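Drodthorpe Robotics Society – Software Group
Minutes of the meeting held on 28/03/2021

In the chair: Petro Zhuravel
Notes: Kohei Kobori

Petro welcomed everyone and said how good it was to see so many of us, with a special hello to those who had joined from Vondow and put up with the poor sound. Apologies had been received and were noted. The January minutes were agreed with one correction: the planner timeout should have read 585 milliseconds.

1. Grikero planner

Kohei went through the changes to Grikero since January. The two arms used to be planned one after the other, with the second arm waiting until the first had finished, and this made for very long pauses that tried everybody's patience. Both arms now go into a single plan with a shared clock, and either may be held back for a moment if their paths come too close. Kohei had run the new version against 246 saved start positions in simulation. All but six gave a plan within the time limit, and those six have been put in the tracker with their logs attached. He was warmly thanked for what had clearly been a great many late evenings.

There was a good, long talk about the safety margin between the arms. It is a single number at present, used for the whole length of each arm, and several people felt it was too generous near the wrists, where the work over the tray needs the grippers to come fairly close together. Petro would like a separate margin for each link, set in the configuration file so that it can be changed without a rebuild.

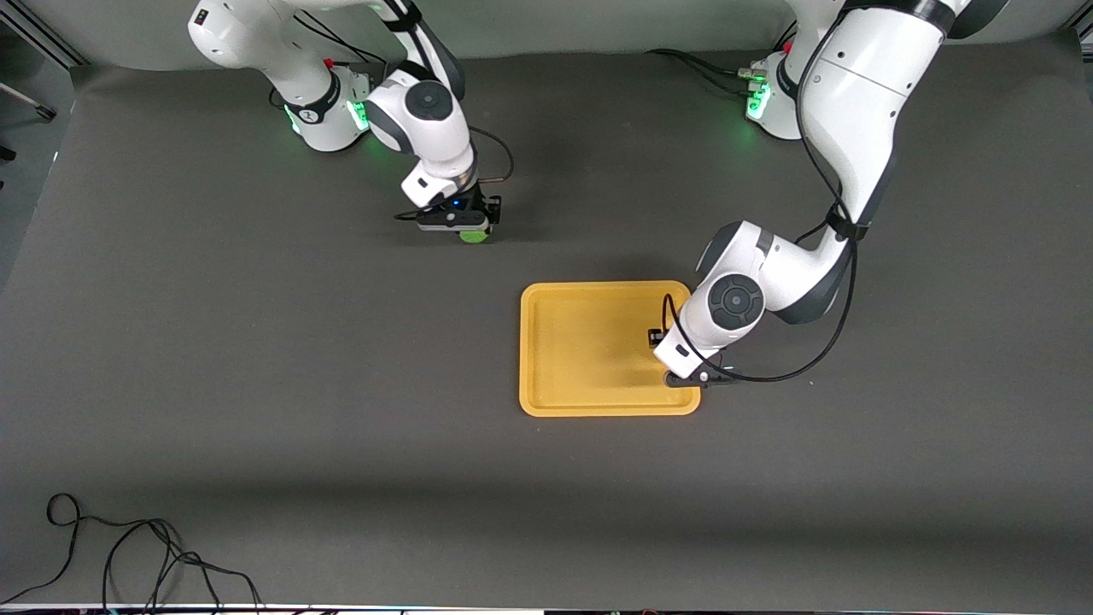 Petro asked whether separate margins would slow the collision check, as we had only just got it down to a comfortable speed. Kohei thought the cost would be small, because the distances are worked out link by link already, but he agreed to measure it before anything is merged.

Agreed: Kohei to try separate margins on a branch and report the timings.

2. Perception

The tray finder still loses its way when an arm throws a shadow across the tray, and it then reports an edge where there is none. Two cures were put forward – keeping the last good position while an arm is overhead, or fitting the whole outline at once. We settled on the first for now, as it is the smaller job, and left the second open.

3. Logging

The logs grow by some 200 megabytes in an afternoon. It was agreed to keep joint states in full and to thin out the planner messages. Petro will write this up on the wiki, along with the new folder names.

4. Any other business

Please remember to tag a release before changing the gripper driver. The Vondow members asked for the agenda a little earlier next time, and Petro promised to send it.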